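트리스토라 소개

분류: 회사 소개 > 우리 이야기 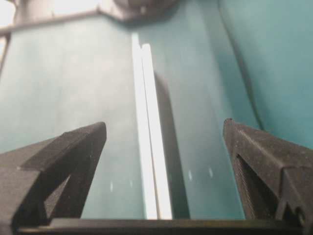
안녕하세요, 트리스토라(Tristora)입니다. 저희는 극장에 잘 걸리지 않는 작은 영화들을 찾아와 한국어 자막을 붙이고, 동네 상영관과 도서관, 카페 2층 같은 곳에서 틀어 드리는 배급사예요. 배급사라고 하면 꽤 거창하게 들리지만 저희끼리는 그냥 '영화 심부름꾼'이라고 부릅니다. 좋은 영화를 보고 나면 누구한테든 말하고 싶어서 입이 근질근질하잖아요? 그 마음으로 시작해서 아직도 그 마음으로 일하고 있습니다.

처음 모인 사람은 3명이었습니다. 노트부르가 레너(Notburga Lehner)가 예전 직장에서 쓰던 영사기를 물려받았고, 아이노 투루넨(Aino Turunen)이 핀란드 단편 몇 편의 상영 허락을 받아 왔고, 기젤라 렌젤(Gizella Lengyel)이 밤마다 자막을 다듬었지요. 첫 상영회는 78석짜리 소극장 슈텔타우(Steltau)에서 일요일 저녁에 열었습니다. 비가 꽤 왔는데도 자리가 거의 다 찼고, 끝나고도 관객분들이 로비에서 한참을 안 가시는 거예요. 결말을 두고 두 분이 어찌나 열띠게 이야기하시던지, 저희도 정리를 미루고 옆에 앉아 같이 들었습니다. 그날 막차를 놓친 기젤라는 지금도 그 이야기만 나오면 택시비 얘기를 꺼냅니다.

지금은 식구가 조금 늘었습니다. 델라 아서(Dela Arthur)가 해외 영화제를 다니며 작품을 고르고, 폴릭세니 니콜라이디스(Polyxeni Nikolaidis)가 예고편과 포스터, 소식지를 맡고 있어요. 예고편은 늘 다투는 주제입니다. 폴릭세니는 1분이면 충분하다고 하고, 델라는 음악이 좋은 영화는 음악이 한 바퀴 돌 때까지는 들려줘야 한다고 하거든요. 대개는 두 가지를 다 만들어서 짧은 것은 극장에, 긴 것은 홈페이지에 올립니다. (긴 쪽을 더 좋아해 주시는 분들도 꽤 많습니다!)

작품을 고르는 기준을 물어보시는 분이 많은데요, 사실 딱 떨어지는 규칙은 없습니다. 매주 한 번 모여 후보작을 처음부터 끝까지 같이 보고, 다음 날 아침에도 장면이 떠오르는지 서로 물어봅니다. 한 사람이라도 꼭 하고 싶다고 우기면 웬만하면 합니다. 그렇게 들여온 작품 중 하나가 가족 드라마 〈투사〉(Tusa)예요. 대사가 아주 적고 첫 20분은 거의 부엌에서만 흘러가는 영화라 걱정도 했는데, 아이노가 끝까지 고집을 부려 준 덕분에 누적 관객 802명을 만났습니다. 큰 영화에 비하면 조그만 숫자지만 저희에게는 한 분 한 분 참 고마운 숫자입니다.

자막에는 유난히 시간을 많이 씁니다. 번역 초안이 나오면 소리를 끄고 한 번, 화면을 끄고 한 번, 그리고 다시 처음부터 봅니다. 사투리나 농담은 며칠씩 붙들고 있을 때도 있어요. 청각장애인 관객을 위한 해설 자막도 모든 장편에 함께 넣고 있으니 상영 신청하실 때 편하게 말씀해 주세요.

소식지 〈아콜고〉(Akolgo)는 매달 보내 드립니다. 개봉 소식과 새 예고편, 사운드트랙 이야기, 감독 인터뷰를 담는데 쓰다 보면 자꾸 길어집니다. 줄여 보겠다고 약속드린 지 꽤 됐는데 아직 못 지켰네요. 그래도 약 2,000분이 받아 보고 계시고, 가끔 답장도 주십니다. 답장은 노트부르가가 인쇄해서 사무실 냉장고에 붙여 둡니다.

학교나 동아리, 작은 책방에서 상영회를 열고 싶으시다면 언제든 연락 주세요. 장비가 없어도 괜찮고, 관객이 열 분이어도 괜찮습니다. 3월에는 단편 묶음 상영을 새로 준비하고 있으니 그때 슈텔타우 로비에서 인사 나누면 좋겠습니다. 상영이 끝나면 따뜻한 차도 내어 드려요.

태그: 독립영화, 영화배급, 자막, 공동체상영, 트리스토라

공유 14 · 댓글 6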